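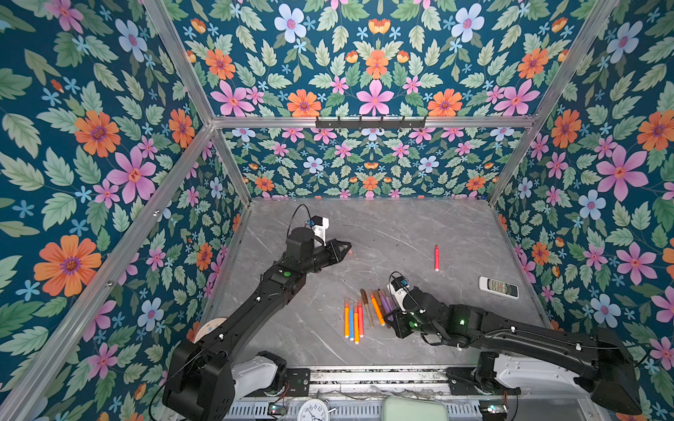
The Robot That Learns From Fumbles, and Why I'm Not Sold Yet

Hannelore Camenzind would like me to stop using the word "mistakes." The pens that slip, the grasps that close on air, the marker that gets nudged away and chased back across the table – she calls all of this "recovery material," and she has built her team's new training method on it.

"Everyone cleans their data," she says. "They throw away any recording where the operator messed up. Then they're surprised that the robot has no idea what to do when it messes up. We kept ours."

The project is called Ulik. Its task is dull on purpose: two robot arms, one tabletop, a mess of markers that has to end up in a bundle. A person drives the arms by hand while everything is recorded, and a model is then trained to copy what the person did. Camenzind's group has 3,266 of these recordings. Most labs would have kept the smooth ones. Ulik keeps the lot, with a tag on every stretch where something went wrong and another on the stretch where the operator fixed it.

In February the team plans to put out a paper saying this works better than training on clean runs alone. I have read the draft, and I went in with doubts. I came out with slightly different ones.

The headline result comes from 100 test runs per model. The model trained with the fumbles left in failed 11 times. The model trained on clean recordings did a good deal worse. So far, so good, but the clean model also had fewer recordings to learn from, as all the messy ones had been taken away from it. Couldn't the whole effect just be more data?

Camenzind doesn't pretend the question is new to her. "Abbas asked me that before you did. He asks me every day."

Abbas Sadeghi scores the test runs. He is much less cheerful than she is about the result, and I liked him for it. "We did a version where the two sets are the same size," he says. "The gap gets smaller. It's still there, but if you only read the first table in the paper, you would think it's bigger than it is. I want that second table moved up."

Will it be? Camenzind says yes. Sadeghi says, "We'll see."

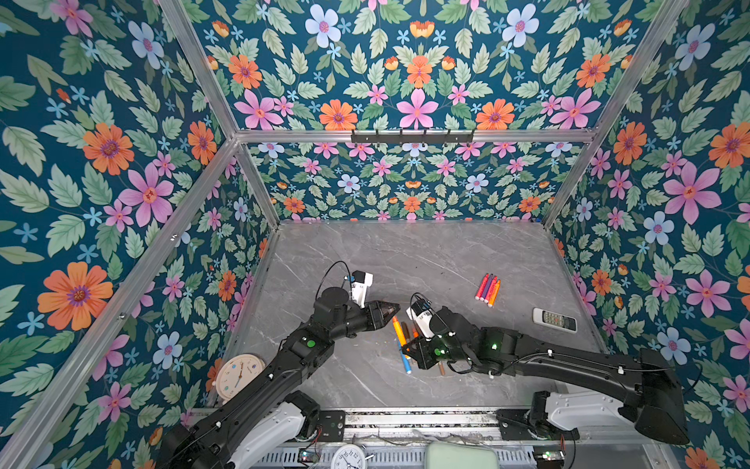
Both arms at the marker task. The bundle is at the right rear, with the strays under the grippers.

Then there is the matter of who decides what counts as a fumble. The tags are put on by hand, by the same people who drive the arms. Analyn Navarro, one of the operators, is frank about how that goes.

"If the pen rolls and I grab it on the second try, is that a mistake? I'd say yes. Shiela says it's just how you pick up a pen," she says. "We had to sit down and write rules, and the rules are on their third version now."

Shiela Quiambao, for the record, hasn't changed her mind. "Pens roll," she says.

I asked whether the early recordings had been tagged again under the latest rules. There was a short silence, then Camenzind said that some had. That is a real weakness, and the draft gives it one sentence.

The larger problem is the markers themselves. They are light and forgiving, and a dropped one mostly stays on the table where it can be picked up again. Nothing breaks. A method that teaches a robot to try again will look great on a job where trying again costs nothing. Would it look as good with a glass of water?

"Probably not," Camenzind says. "I'd never claim that."

The draft's title rather does claim that, I point out. It talks about manipulation in general – no mention of pens.

"Titles can change," she says.

What would convince me is fairly modest. Another lab should run it, with its own operators and its own idea of what a fumble is. Camenzind says a group at Belmonte has asked for the recordings and will get them once the tags have been sorted out. Sadeghi wants them to get the untagged version too, so they can mark it up from scratch and compare.

"If their tags look nothing like ours and it still works, then I'll believe it," he says. "Until then I think it's a nice result about markers."

Filed under: Robotics | Research | Interviews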